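To: polmont-robotics-list
Subject: Re: [polmont-robotics] Kitchen track, fridge task: where are we?

Answers below, in the order you asked them. I trimmed the parts about the bus and the T-shirts, which belong on the other list.

> I missed the last two meetings because of exams and I'm trying to
> catch up before I promise anybody anything. From the notes it looks
> like we dropped the dishwasher and are only doing the fridge for the
> April round. Is that final? I had started on the dishwasher rack and
> would like to know if I should stop.

Yes, it's final, please stop. Push what you have to your own branch so it doesn't get lost. The rules for the Pirkberg round let a school team enter a single appliance, and the fridge is the one where we have something working. The dishwasher can come back in the fall if people still want it.

> Second, what exactly is the task now? The wiki page still has the
> old wording with the milk carton.

The wiki is out of date. I'll fix it this week. The current wording is: the scene loads with one door of the fridge open and one object on a shelf. The arm has to take the object out, set it on the counter, and close the door. The other door stays shut the whole time. Touching it is allowed but moving it costs points, and so does hitting a door bin. The object changes with every run and so does the shelf. Time limit is 5 minutes of simulated time, and you don't get anything extra for finishing early.

There is also a bonus version where both doors start closed. We're not attempting that until the basic one is reliable.

> Third, the training runs. Somebody wrote that we have 3,000 episodes
> now. Are those all usable? Last time I looked, a lot of them had the
> elbow going through the drawer handle.

3,000 is the total, old and new together. The ones with the elbow problem were made before we turned on collision checking for the lower handles, and they are in the folder marked "old". Don't train on those. Everything under "curkent_v2" was made with checking on. If you find a bad one in there, write down the seed and post it here so it can be rerun.

The elbow is still our main trouble. The base is on the floor in front of the fridge and toward the left, so when the arm folds up to get at the top shelf the elbow ends up out in front of the drawers. With checking on it doesn't go through anything, but the planner sometimes refuses to find a path at all and the run times out. We lost 41 runs that way in the last batch. Moving the base back helps with the drawers but then the lower shelf gets awkward. I would like to try two or three base positions side by side before we argue about it any more.

> Fourth, what is going on with the gripper and the left door handle?
> The note just says "handle again."

The open door is the right one, so the left door is still there, closed, with its handle standing off the surface right next to the opening. When the arm starts high and to the left it has to come across that handle to get inside. The planner treats the handle as a plain box, and the box is too big, so it either takes a long way around or clips the real handle while it's trying to miss the box on the other side. The fix is to replace the box with a thinner shape and add the standoffs separately. That's a small job and would be a good one for you if you want it. The file is in the Curkent folder under "appliances". Please don't change the shelf shapes while you're in there, someone else is working on those.

> Last thing, are we still using Bugti for the grading or did we
> switch? I can't get it to install on the library machines.

Still Bugti. The organizers use it, so we have to. The library machines have the wrong Python version and we can't change it. Use the lab machines on the back row, there are 4 of them with everything set up. Log in with the club account, and log out when you leave. Twice now a run has been left going overnight and filled the disk.

If you want to run it at home, the install steps are in the readme. Skip the step about the viewer if your laptop is slow. You can grade without it and look at stills afterward.

Some other things for everybody, not only the person who asked:

Please name your runs. "test", "test2" and "testfinal" are all taken and I don't know whose they are. Initials plus what you changed is enough.

The object set now includes the small faceted shapes as well as the boxes and cans. They are harder than they look. The grasp code assumes two flat sides facing each other, and the wedge ones don't always have that. If you're working on grasping, start with those and leave the cans alone, the cans are fine.

The team sheet has to go in before spring break. If your name isn't on it you can still work on the project but you can't be at the table during the round. Reply to me off list, not to everyone.

Next meeting is in the lab at the usual time. We'll go over base positions first and then the handle shape. Still from the top-shelf case is at the bottom for anyone who hasn't opened the new scene yet. 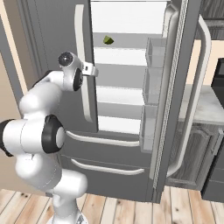 Fridge task, top shelf, green wedge. Gripper by the left door handle.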